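Kurian Interrupted Stitch Set

README, last updated Dec 20, 2025

Welcome! Kurian is a collection of pictures about one small, lovely piece of handwork: closing a straight cut in tissue with separate knotted stitches. We put it together at Melport for people who study wound closure, and we've had a great time looking at knots up close.

What's inside

The set has 1,459 images in 3 folders. Farkau holds close views of single stitches, Promberg holds wider views of a whole row, and the third, named "mixed", holds everything we couldn't agree on (sorry, there's a lot of it). Start with Farkau if you care about knots and thread tails.

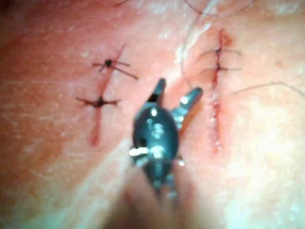
Every stitch is labeled on its own, even when several close the same cut. A label covers the knot and both of its tails. If a tail lies across the wound line, it still belongs to the knot it came from, so please don't trim it off when you redraw an outline!

Needle and thread

Thread is our favorite part of the set and also the hardest to label. A long strand can run right past a finished knot, and then you have to decide where one ends and the other begins. We use "strand" for anything long and "tail" for the short cut ends.

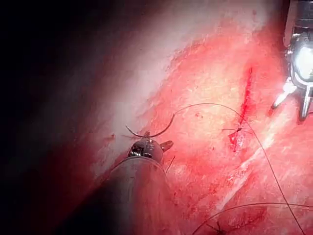

Curved needle held above the tissue, with a tied knot near the lower end of the incision.

The needle gets its own label, separate from the thread, all the way along the curve. Blood spots are marked as "spot" whatever their size.

Rows and spacing

Rows are where this gets really fun. Once a few stitches sit side by side you can compare the gaps, the lean of the tails and how the skin or tissue puckers along the seam.

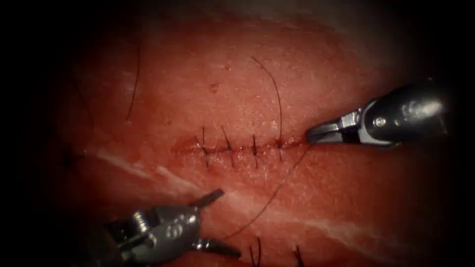

Spacing is measured from knot center to knot center, in pixels, and the values are in spacing.csv. We left out rows with only one stitch. Tail angles are in the same file, last two columns.

Light and shine

Tissue surfaces throw back a lot of light, and pale streaks can look like thread at first glance. Zoom in before you label one! The 160 images in the "shine" list are good practice.
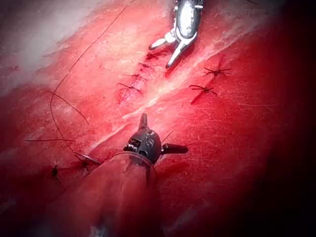

Pale bands in the tissue have the label "band" and should never be merged with the incision, even when the two run close together.

Known problems

Outlines in Promberg are a bit loose at the dark edges. Some file names from November use a dash where the rest use an underscore. Both are on our list for the next version.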